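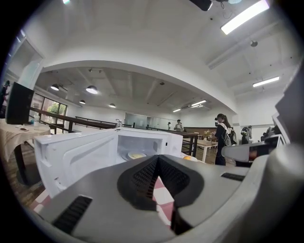 What is a shot clock?

A clock that tells a basketball team how long it has left to take a shot. If time runs out first, the other team gets the ball.

Why do teams need one?

Without a shot clock, a team that is winning could pass the ball back and forth until the game is over. The other players would chase them and the crowd would get bored. A shot clock keeps both teams trying to score.

In the Tetgate Junior League, teams get 28 seconds. Other leagues use different numbers, so ask your coach which rule you play by.

How does it work?

The clock starts when a team gets control of the ball. It counts down to zero, and then a loud horn sounds. The ball has to leave the shooter's hand before the horn, and then it must go in or touch the rim. If it misses everything, that is a violation - a broken rule - and the other team takes over. 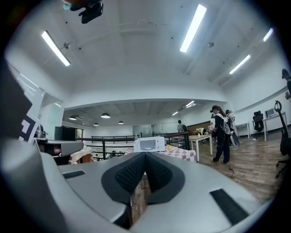

What if the ball is in the air?

The shot still counts if the player let go in time. The horn may sound while the ball is on its way. Players should keep going until the referee blows the whistle.

Who runs the clock?

A person called the shot clock operator sits at the table beside the court. Fung-ping Fang does this job for the Sovach team's home games. She keeps her eyes on the ball and her finger near the reset button.

A close finish

Last November, Sovach led Kong 59 to 57 and had the ball. Kong needed a stop. Their players put their hands up and stayed close, and Sovach could not find an open shot. The horn sounded with the ball still in a player's hands, so Kong got it back with 2 seconds to play. Their last shot bounced off the rim, and Sovach won.

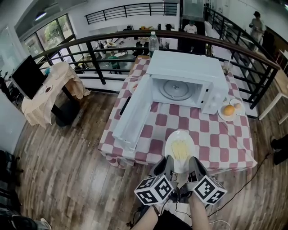

Noodles on a white plate.

Words to know

Possession - when your team has the ball.

Reset - to set the clock back so it can count down again.

Rim - the metal ring the ball goes through.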